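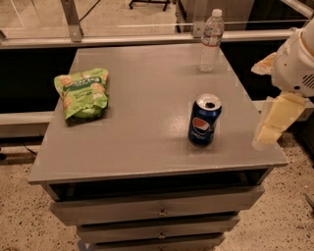 Thread on check scales and the 51 kg class. The Kundholm Open is in June and the same argument comes up in the gym before every amateur tournament.

The argument: a boxer weighs in under on the gym scale, drives to the venue, steps on the official scale and is over. The official scale gets blamed. In my experience the gym scale is the problem far more often.

Start with resolution. Our old floor scale at Flivbridge showed tenths of a kilogram. A reading of 51.0 on that display can mean anything from 50.95 to just under 51.05. Half of that range misses weight.

The replacement is a Nishimura platform. Capacity 150 kg, 3000 divisions, so one division is 50 g. That is the smallest step the display will show you. It says nothing about whether the reading is right.

Resolution and accuracy get mixed up constantly. A scale can read to 50 g and be wrong by 300 g. It will give you the same wrong number every morning, and people trust it because it repeats.

To check the offset you need a known mass. We use a 2000 g test weight. On its own it is too light to tell you much about the scale at 51 kg, so the trick is to use it as a step.

Procedure: someone close to the limit stands on the scale. Note the reading. Hand them the test weight. Note the reading again. The difference should be 2.00 kg, give or take one division.

That confirms the scale responds correctly in the region you care about. It does not confirm the absolute value. For that you need a proper stack of certified weights, or a service visit. We get a service visit once a year.

Floors matter more than most people think. The Nishimura sat on rubber matting for a while and read light by two to three divisions, depending on where you stood. It now sits on a concrete section by the lockers, leveled with the bubble on the frame.

Bathroom scales on carpet: don't. If that's all you have at home, put it on tile, leave it in the same place, and use it for trend only.

Zero it every time. Let it settle empty, zero, step on, stand still in the center, wait for the stable indicator. A boxer who leans over to read the display is moving their own center of pressure. Have someone else read it.

Clothing. Find out in advance what the rules sheet allows at the weigh-in and do your gym checks in exactly that. Dry shorts weigh more than people guess. Socks come off.

Time of day. Morning readings are the only ones I write down. If the official scale opens at 6 a.m., the gym check is at 6 a.m. for the last week. Comparing a 7 p.m. post-training weight to a morning limit tells you very little.

On the day, most venues put out a check scale before the official one. Use it early. Write down the difference between it and your last gym reading, allowing for the hours in between. Over a few events you get a useful picture of your own scale's bias.

My log for the last four events has the Nishimura reading one to two divisions under the venue scale. I treat it as 100 g light and set the gym target at 50.9 on the display.

Side note – glove weight has nothing to do with any of this, but I was asked. The 10 oz Gevier pair we spar with came in a little over nominal on the kitchen scale. Leather and padding vary and they soak up sweat. Competition gloves are supplied, so it doesn't matter.

What I won't do in this thread is post a cutting protocol. Plan the class months out with someone qualified. If a boxer needs a sauna to make 51, the class is wrong. With a same-day weigh-in there isn't time to put back what was lost before the first bell.

Juniors especially. At our gym juniors compete at the weight they walk around at. The scale log for them exists to pick the bracket and to flag unexpected drops.

Log format, as asked: date, time, clothing, display reading, who read it. One line per check. Paper on a clipboard next to the scale. The spreadsheet version lasted a month before people stopped filling it in.

Correction to the matting post: the light readings were on the thicker 40 mm mat. On the thin mat I saw one division at most. Still not where I'd put a scale.

Posted May 4, 2019

More from this account
Ring canvas tension and ankle load
Reading a tournament bracket with byes
Hand wrap lengths compared
Round timers: why ours ran slow
Southpaw lead foot position, part 2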